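Plastic shopping bag
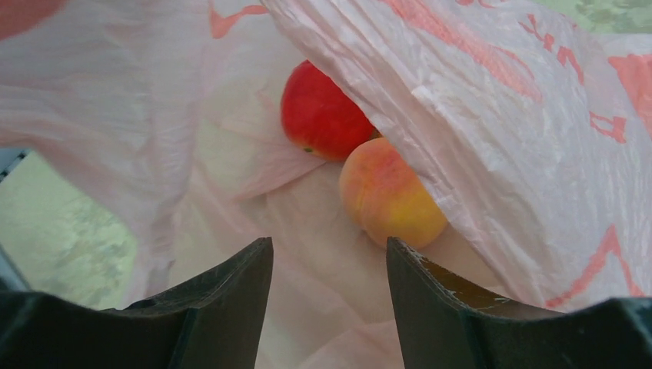
A red apple and a peach in a translucent white plastic bag

A plastic shopping bag is a light carrier bag made from thin plastic film, used to take goods home from a store. Most are made of polyethylene. The type with two looped handles cut from the same sheet as the body is often called a T-shirt bag.

Manufacture

Plastic pellets are melted and blown into a long tube of film. The tube is cooled, flattened, sealed at set lengths and cut. Folding the sides inward before sealing gives the bag gussets, which let it open wider. High-density film crinkles when handled, while low-density film is softer and usually thicker.

Use

Stores took up plastic bags widely in the 1980s, when they began to replace paper sacks. Smaller bags without handles are sold on rolls for produce. Many households keep used bags to line trash cans.

Restrictions

Many countries and cities have banned thin bags or placed a charge on them. In Treltgate, shops must charge 9 cents per bag. The neighboring town of Villalba bans them at its Tuesday market.

See also

Paper bag
Reusable shopping bag
String bag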